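Search this site Search Go

The arm at the end of the bench

Last updated October 20, 2024 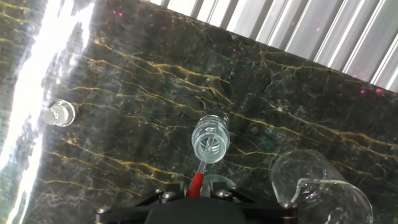 Glassware on the stone bench, with the gripper doing the holding.

I've worked at Drunholm for long enough that my hands know the place better than my head does. We're a glass hire and repair outfit, which sounds fancier than it is. Restaurants and wedding people rent glasses from us, the glasses come back in all sorts of states, and we check them, clean them, mend what can be mended and send them out again. There are 39 of us if you count the drivers, and until February every single glass that went through the building was picked up by a person.

Now some of them aren't. We have an arm. It came from a company called Clostance, it runs on software called Prutalar, and it lives at the end of the long bench where the light's best (a sore point, I'll get to that).

I want to say up front that I like it. I didn't expect to. When management put the notice up in the lunch room I went home and grumbled through an entire dinner about it, and my family will tell you I grumbled through the next three as well. I'd pictured something enormous and shouty, like in a car plant. What we got picks up a tumbler so gently that the first week I kept holding my breath for it.

But liking the thing and being easy about what it does to a job are two separate matters, and I've been chewing on the second one for months.

Start with the hands. Anyone who has sorted glass for a living knows what it does to your thumbs. You're pinching, turning, running a fingertip round a rim for chips, putting down, picking up the next. By mid-afternoon the base of my thumb used to hum. It doesn't hum any more! I do maybe half the lifting I used to, and I can open a jar at home without handing it across the kitchen. If you've never had sore hands you may not think that's much to put on the scales. It's a lot.

Then there's the part that went the other way. Checking rims used to be where we talked. Your hands were busy and your eyes were busy but your mouth was free, and four people along a bench can get through a fair bit of gossip between morning tea and lunch. I learned half of what I know about this trade that way, from women who'd been at it since before I could drive. One of them started in 1962 and could tell you by the ring of a goblet whether it had a crack you couldn't see. She's long retired, but she taught the people who taught me, and all of it got passed along sideways while we were meant to be looking at stemware.

With the arm, there are two of us at the bench, and one is mostly watching a screen. You can still chat, sure. It's just that you keep stopping halfway through a sentence to tell the thing that no, that isn't a scratch, it's the stone showing through from behind. Clear glass on a veined dark bench is a tricky thing to look at even with human eyes. Add a bit of glare and I've reached for the wrong edge myself plenty of times. So I have some sympathy, and I also have a lot of half-told stories.

Now, the light. The bench by the window was the good spot. You earned it, more or less, by outlasting everybody. When the arm went in there, a couple of the older hands took it harder than they took the arm itself, and I don't think the office understood why. To them it was a colour-coded rectangle on a floor plan. To us it was where you got to sit once your eyes started to go. If I could give one piece of advice to a manager bringing in a machine, it would be to find out who's standing in that spot first, and ask them before the electrician comes.

Nobody lost their job, I should say that plainly. Two people moved over to repairs, which they'd wanted for ages, and one cut her days back because it suited her. What did happen is that when someone left in winter, the position wasn't advertised. It just closed over, like water. I noticed because I'd had a neighbour's kid in mind for it. That was an entry-level job, the sort where you turn up knowing nothing and get shown, and I can't see where the next one comes from. The Arboleda shop across town has gone the same way, from what I hear, and they were where I started.

The office likes to quote 729 pieces as our best day on the new setup. Good on us. I'd be more interested in a number for how many people under 25 have learned to read a rim this year, and I suspect I could count it without taking my gloves off.

I'm 49, so I'll probably see my time out here, and with better thumbs than I'd have had otherwise. I'm grateful for that, I really am. What I'd ask for is one stool back by the window and somebody young to put on it, beside the arm, learning what a bad glass feels like. The arm can keep doing the lifting. There's room on that bench for both, I measured it on Thursday.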